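How does a projector put a picture on a wall?

A projector is a machine that makes a picture out of light and throws it onto a flat surface. The surface can be a screen, a wall or a bed sheet. This page explains the main parts and the words used for them.

The lamp

All the light starts at the lamp. Older projectors use a glass bulb that gets very hot. Newer ones use LEDs or a laser. A fan blows air past the lamp to carry the heat away, and that is the humming sound you hear. Never cover the air holes on the side.

The chip

Inside the projector is a small chip, often no bigger than a postage stamp. It holds the whole picture in tiny squares called pixels. In one kind of projector, each pixel is a mirror that tilts toward the lens or away from it. Tilted toward the lens, it makes a bright dot. Tilted away, it makes a dark dot. The mirrors move so fast that your eye sees a steady gray when a mirror spends half its time each way.

Color

Many projectors with one chip use a color wheel. This is a spinning disk with red, green and blue parts. The chip shows the red part of the picture, then the green, then the blue. Your brain adds them together. Red and green light together look yellow. All three together look white.

The lens

The lens spreads the light out and brings it into focus. Move the projector back and the picture grows, but it also gets dimmer, as the same light has to cover more wall. If you double the distance, the picture covers four times the area.

Try it: measure the picture

You need a projector, a tape measure and a helper.

1. Put the projector 100 inches from the wall.
2. Turn the focus ring until the edges of letters are sharp.
3. Measure the width of the picture. On the Pinura model in our workroom it is 80 inches.
4. Divide the distance by the width. The answer for ours is 1.25. This number is called the throw ratio.
5. Show a photo with strong color and large numbers. Stand at the back of the room and check that you can read them.

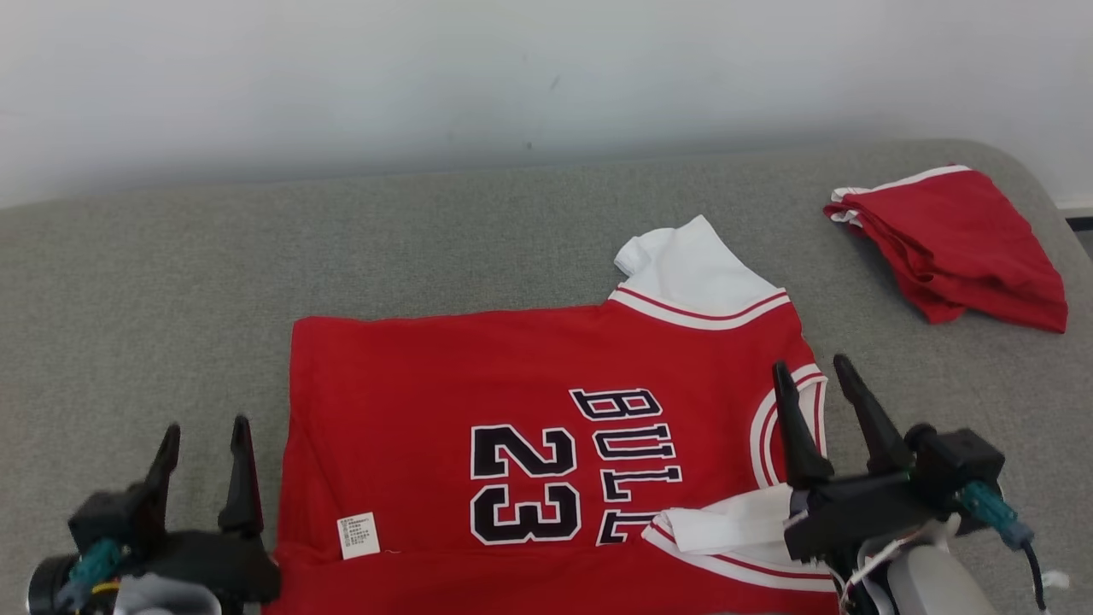
Why does the picture look pale in daylight?

A projector cannot make black. It can only leave a spot unlit. If sunlight falls on the wall, the dark parts of the picture are as bright as the wall itself. Close the curtains and the dark parts get darker.

Words to know

Pixel: one dot of a picture.
Lumen: a unit for the amount of light a lamp gives.
Throw ratio: distance divided by picture width.

Written by Nanna Steinarsdóttir. Checked by Hywel Ifans.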